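Veres open day recordings: data card

Contents of this release

The package holds 377 episodes recorded during the September open day at the Lutau workshop. All of them come from the table demonstration, in which visitors were shown how a task is taught by hand and, if they wanted, took a turn with the hand-held grippers themselves. Recordings from the arm cell next door are packaged separately and use a different time base. Do not merge the two sets without resampling.

Maintainer: Norbert Illés. Session lead on the day: Béla Vass.

Setup

One operator stands at the table with a gripper in each hand. Both grippers are cabled. A head camera records the work area from above, and each gripper logs its own opening width. The streams are aligned on the clock of the recording machine. Table position was marked with tape on the carpet before the doors opened and checked again after the lunch break – visitors lean on things.

The demonstration ran in 6 blocks. Each block opened with a short run by Béla Vass, after which visitors could take over. Visitor runs were capped at 100 seconds. A run that hit the cap was kept and labeled "timeout".

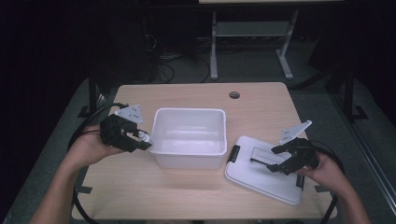 Task families are listed in tasks.csv, 13 in total. Most are single-container tasks: put an item in, take an item out, place a lid, remove a lid. The bin family uses a translucent storage bin and its matching lid. The lid has a recessed slot along the middle and a black latch clip on each of two sides, and the slot is a natural place to aim a gripper. Visitors also tried the rim and the clips. The grasp_site field records which one was used first: slot, rim, clip or other. Small white items handled beside the bin are all logged under the class small_item, with no further breakdown. Anyone who needs object identity will have to label it from the video.

Folder layout

episodes/ one folder per run, numbered in recording order
episodes/NNN/head.mp4 head camera
episodes/NNN/left.csv left gripper opening width and timestamp
episodes/NNN/right.csv right gripper opening width and timestamp
episodes/NNN/meta.json task, block, operator type, outcome
tasks.csv task families and short instructions
splits/ train and test lists

The operator type is either "staff" or "visitor". No names, ages or other personal details were collected. Audio was never recorded. Runs in which a face entered the picture were deleted on the same evening and are not counted in the total.

Splits

The split is by block, so that no visitor appears in both lists. The last block is the test set. It was the busiest of the day and contains a larger share of timeouts than the others. Report results on staff and visitor runs separately.

Known issues

Cable drag is visible in several visitor runs. The loop on the left side sometimes pulled the gripper off line when the operator reached toward the far edge of the table. These runs were not filtered.

Gripper width drifts by a small amount within a block. Width was zeroed at the start of each block only. Use relative values.

Background lighting is low and uneven. The dark curtains cause the auto exposure to shift when the operator looks up from the table.

Left-handed operators are not marked. We should have asked.

Software

Files were written with Griltex and checked with the Brulance validator. The validator warns about a missing audio stream on every episode – ignore it. Any other warning should be reported to the maintainer, with the episode number and the block.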